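mendora-budget
README, last touched 7 Jun 2023

Hi! I'm Vasilis Kos, and this is the little folder of files my family uses to track our money. We're trying to save up enough to move to Guvusdale and work part time from there, and I got tired of losing my notes. So I put everything in one place and named it after the street we live on now.

What's inside

ledger.csv has 708 rows, one per purchase or paycheck, covering 24 months. The columns are date, amount, category, who and note. Amounts are in dollars, and money going out is negative (I got this backwards for all of May, it's fixed now).

goals.csv is the short one. It has 10 savings goals, each with a target and what we've put in so far.

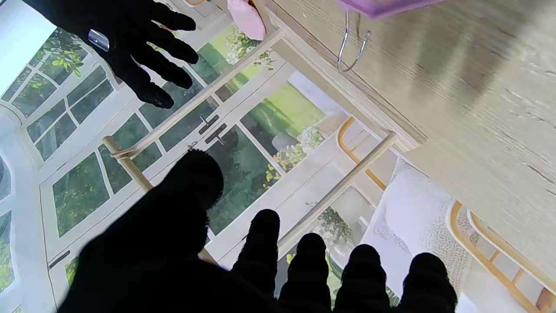
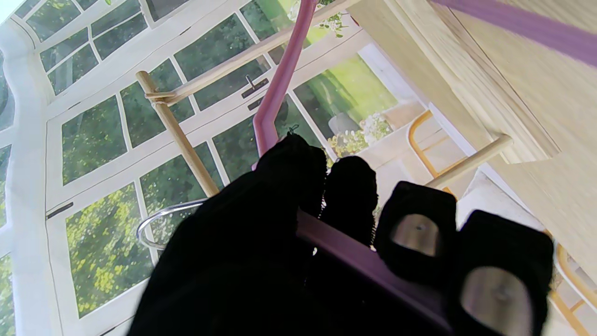
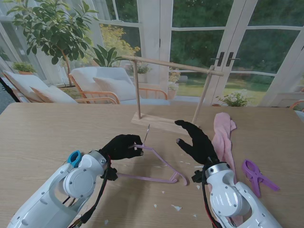 Black-gloved robot hands, all three pictures.

How to use it

Open ledger.csv in any spreadsheet program, then sort by category. If you want the monthly totals, run totals.py — it needs Python and nothing else. It prints one line per month and takes around 2 seconds on my old laptop.

Things to know

Rent and groceries are solid. "Fun" is a mess, sorry! We put restaurants, birthday gifts and a used kayak in there, and I never split them up. Cash spending is mostly guesswork.

Store names are gone from the note column, and so are account numbers. Taner Gezer went through it with me and caught a few I'd missed — thanks, Taner!

Copy whatever you like for your own budget. If you find a row that looks wrong, open an issue and tell me the date and the amount. Next up is the retirement accounts file, once I've found the old statements.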